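Equipment Review: Celtetti Baseline 3 Portable Ball Machine

Reviewed by the Equipment Desk, Dallstead Tennis Association

The Celtetti Baseline 3 is a portable tennis ball machine intended for club players, school teams and coaches who work without a hitting partner. It is sold for $749, a price that places it between the small machines made for beginners and the heavier models found at tennis academies. The Association purchased one unit at full price from Economou Sporting Goods and used it at the Wokanport courts over a full indoor season. Celtetti had no part in the preparation of this review.

Setup is simple. The hopper is stored upside down over the body of the machine and must be turned over and locked before use. The latches were stiff when new and loosened after several sessions. A single dial controls speed, and a second controls the interval between balls. Height is set by hand with a knob on the rear panel, so a player who wishes to change from ground strokes to volleys must walk back across the net to do so. Members who train alone found this the most tiresome feature of the machine.

Ball delivery is consistent at low and medium speeds. With new pressureless balls, shots landed within a racket's length of one another, and players were able to groove a backhand without chasing wide feeds. At the top third of the speed range the results were less even. Worn balls in particular tended to drop short, and mixing old and new balls in the hopper produced feeds that an intermediate player could not read. The manual recommends using balls of the same age, and we agree with that advice. 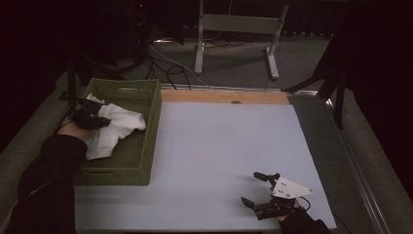 Topspin and backspin are both available, although the heavier spin settings reduce accuracy. The random side-to-side function covers the full width of the singles court and was popular with the junior squad. It does not offer programmed drills. Coaches who want a fixed pattern, such as two forehands followed by a short ball, will need to look at a more costly model.

The battery lasted through the Tuesday evening program on every occasion, including weeks when the random function was in use throughout. A full charge takes overnight. The charge indicator consists of a single light that turns from green to red, and the change comes late - on one occasion the machine stopped within minutes of the warning. A display with more than two states would be a welcome improvement.

The machine weighs 48 pounds without balls. It rolls well on hard courts and poorly on grass or gravel, where the small wheels sink. Two adults should lift it into a car. The remote control worked from the far baseline in all conditions, but its buttons are small and similar in shape, and several players pressed the wrong one while holding a racket.

After 4000 feeds the throwing wheels showed light wear and a coating of felt dust, which was removed with a dry cloth. No jams occurred with dry balls. Damp balls caused the feed plate to stick twice, and clearing it required removing the hopper. Replacement wheels can be ordered through Economou and fitted with a standard screwdriver.

The Association rates the Baseline 3 as suitable for clubs and for committed individual players of intermediate level. Advanced players are likely to find the upper speeds too erratic for match preparation. Members may reserve the unit through the Wokanport front desk, and should return it with the hopper empty and the charger in the side pocket.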